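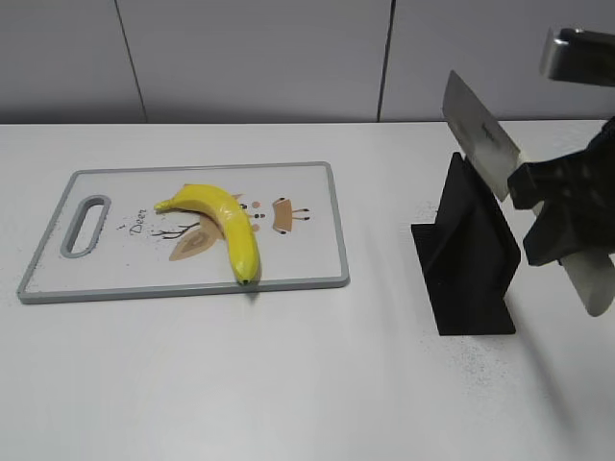

Cutting boards and kitchen scraps bins will be handed out free to households in Brernar from Thursday, as the town starts its long-delayed food waste collection.

The council voted for the service last year but put off the start twice while it waited for a processing contract. That contract has now gone to Tramutier, a composting operator based on the river road, and the first trucks will go out in the last week of August.

Every household on the town garbage route, 3061 in all, will get a small lidded bin for the kitchen and a larger one for the kerb. The first 3000 to collect their bins will also get a plastic cutting board, paid for out of a provincial waste grant.

Waste services manager Liette Poirier said the boards were added after a trial last winter in which 29 homes on two streets kept diaries of what they threw out and when.

"Most of it happened while people were making supper," Poirier said. "Peelings, ends of carrots, the outside leaves of a cabbage. If the board was close to the bin, it went in the bin. If people had to walk across the kitchen, a lot of it ended up in the garbage under the sink."

The trial homes cut the weight of their regular garbage by nearly a third over the winter. Poirier said she did not expect the whole town to match that in the first year.

Food waste will be picked up weekly. Regular garbage, now collected every week, will move to every second week in October. Recycling days do not change.

The change to garbage pickup drew most of the questions at an information night in the curling club lounge. Danylo Horobets, who has three children in diapers, asked what he was supposed to do with two weeks' worth in a hot spell. Poirier told the meeting that families with children under three, and people with medical waste, could apply for a second garbage bin at no charge.

Horobets said afterward that he would apply but was not happy about it.

"It's another form," he said. "I've got no problem with the compost side. We'd have done that years ago if they'd picked it up."

Councillor Hauke Sperling, who voted against the service, said he still thought the cost was too high for a town of Brernar's size. The new collection will add $60 a year to each household's utility bill, starting with the January bill.

"People on a fixed income notice that," Sperling said. "Some of them have had a compost heap behind the garage for 40 years and they're going to pay the same as everybody else."

The council has asked staff for a report on whether people who compost at home could get a reduced rate. It is due before Christmas.

Almost all food can go in the new bins, including meat, bones, fish, dairy, bread, coffee grounds and paper filters. Paper towel is accepted if it has only food on it. Plastic bags are not accepted, and neither are the bags sold as compostable, which Tramutier says do not break down quickly enough in its process. Residents can line the bins with newspaper or a paper bag.

Yard waste still has to go to the depot on Nechyporuk Road. The depot keeps its present hours.

Tramutier site supervisor Bohdan Vakulenko said loads would be checked at the gate for the first two months, and that drivers would leave a tag on any bin with the wrong things in it. A tagged bin will still be emptied the first time. After a second tag it will be left at the kerb until it has been sorted.

"Glass is the one that causes us grief," Vakulenko said. "We can screen out a fork. We can't screen out a broken jar."

Finished compost will be tested over the winter and offered back to residents in spring. Each household will be able to take two loads in its own containers, and community gardens can book a larger amount through the town office.

Apartment buildings with more than six units are not part of the service for now. Vsevolod Pylypenko, who manages the Gallon Street apartments, said his tenants had been asking to be included and that he had room for shared bins beside the parking lot. Poirier said apartments would be looked at next year, once the regular route had settled down.

Bins and boards can be picked up from the arena parking lot on Thursday between 3 p.m. and 8 p.m., and after that from the public works yard during office hours. Residents should bring a utility bill or something else showing their address. One person may collect for a neighbour if they bring the neighbour's bill.

People who cannot get to either place can call the town office to have their bins dropped off. Collection calendars will come in the mail with the next water bill.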